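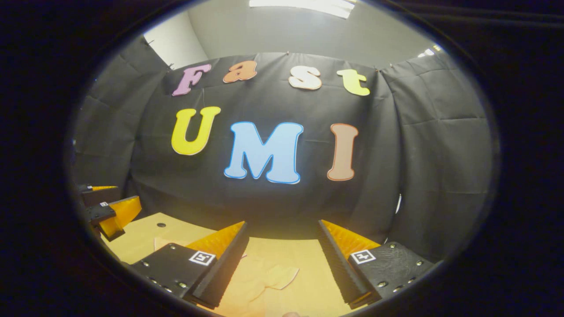

Letters on Cloth
Cut foam lettering and draped curtain remain the standard dressing for small exhibition bays across the region. Our displays correspondent reports from Ketlow.

The display workshop at the Ketlow Institute occupies the ground floor of the former seed store, between the loading yard and the print room. Its business is the dressing of small enclosures: the curtained bays in which departments, societies and visiting groups set out a table, put up a name and receive the public. In the year to June the workshop issued lettering for 198 of them.

Most of that lettering was cut from sheet foam. Printed banners were expected to replace it when the Institute bought its first wide printer, and for the larger halls they have done so. In a small bay the position is different. A banner brings its own background with it, usually white and usually shiny, and under a ceiling panel it reflects light back at the visitor. A foam letter has no background. It takes the dark of the curtain and is read as a shape.

Gregor Mowat has run the workshop for most of its existence. He trained as a theatre draper at Grunau and still holds that the cloth should be settled before the lettering is discussed.

"People arrive with a name and a colour," he says. "I ask them how wide the bay is and which way the light comes in. If the curtain is hanging badly, the best letters in the building will look as though they are falling off it."

The workshop's preference is for a matt black cloth at the back and a dark grey at the sides. The back panel is pulled nearly flat, so that pinned letters have an even surface to lie against. Side panels are hung with more fullness and allowed to fold. Clips are set along the top seam, closer together behind the lettering than elsewhere, and the panel is left overnight where the timetable permits. Joins between panels are the usual weakness. Daylight through a narrow gap draws the eye at once, and exhibitors are asked to check each join from a seated position as well as a standing one.

Colour is a matter on which opinion within the Institute is divided. For many years the rule was a single colour to a name, commonly white or yellow. The present practice, introduced by Anselmo Frota on his arrival from the Barros school of design, permits a different colour for every letter, provided that all are light enough to stand clear of black. Lavender, salmon, cream and pale lime are regularly drawn from stock, as are light blue and a strong yellow. Dark green and maroon were withdrawn after a trial in the long gallery, where they could not be read from the door.

Mr Frota's second contribution was the outline. A thin line in a darker tone of the same colour, run close to the edge, gives a pale letter a firm boundary and hides small faults in the cutting. It may be drawn by hand or built up from a second layer of foam showing a little beyond the first. The workshop teaches both methods and recommends the drawn line to beginners.

"A cream letter on black is bright in the middle and uncertain at its edge," Mr Frota explains. "The line tells the eye where to stop. It need not be perfect, but it should be the same thickness all the way round, and that takes more patience than students expect."

Where a name falls into 2 parts, the workshop advises two rows, with a clear difference of size between them. The smaller row is placed close under the top seam and the larger beneath it. Capitals suit the lower row, which carries the weight of the display; the upper may be rounder and less formal. Spacing is judged by eye. A narrow capital I set beside a broad M will appear to drift away from it if the gaps are measured with a ruler, and a slight step up or down between neighbouring letters is allowed in informal work. The workshop's own guidance sheet describes this as "movement". Mr Mowat describes it as pinning without a string line, and the two men have agreed to leave the wording as it stands.

Fixing is by pin. Adhesive pads were tried in the Trotum hall two winters ago and left marks on the cloth that cleaning did not remove. Pins should enter the foam at a shallow angle and pass through the curtain twice. Large letters need more pins at the top than at the foot, and wide ones should be supported in the middle to prevent sagging.

The table in front receives less attention than it deserves. A plain top in a light wood colour returns some light to the lower part of the curtain and is now preferred to a full cloth. Exhibitors are reminded that offcuts and backing paper show plainly on such a surface.

Letters are returned to the workshop at the close of each display, brushed, and stored flat in shallow drawers by character. Some 6 drawers are given over to vowels alone. Damaged pieces are recut as smaller characters when the foam is sound. The capital M is the most often requested for repair, owing to its inner corners, which tear when a letter is pulled from the curtain by one leg.

The workshop is open to registered exhibitors on Tuesday afternoons. Requests for lettering should state the full wording, the width of the bay and the colour of the cloth to be used. Curtain panels are booked separately through the loading yard office.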